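Ghaffari Media Library, Collections Working Group
Minutes, 2 March 2022

1. Minutes of the previous meeting
Approved with one correction: the Gedent invoice was for disc sleeves and did not include labels.

2. Rental disc holdings
The catalog check is complete. Of 3000 discs, 59 are listed as on loan past the due date. Records over five years old will be marked "lost" and removed from the public search. Late fees on those records will be cleared.

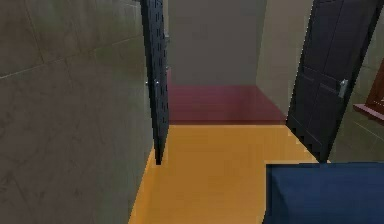 Tiled wall and dark door, computer rendering.

3. Streaming access
The Rultance trial ends in September. Four playback faults were logged, all on older set-top boxes. Renewal deferred until the vendor supplies a fix date. Oltine has quoted for the same number of seats; the quote does not cover captions.

4. Disc repair
The polishing machine needs a new pad. Purchase approved from the supplies line. Discs with cracks at the hub are not to be polished.

5. Actions
Update lost records. Request caption pricing from Oltine. Order pad.

Meeting closed.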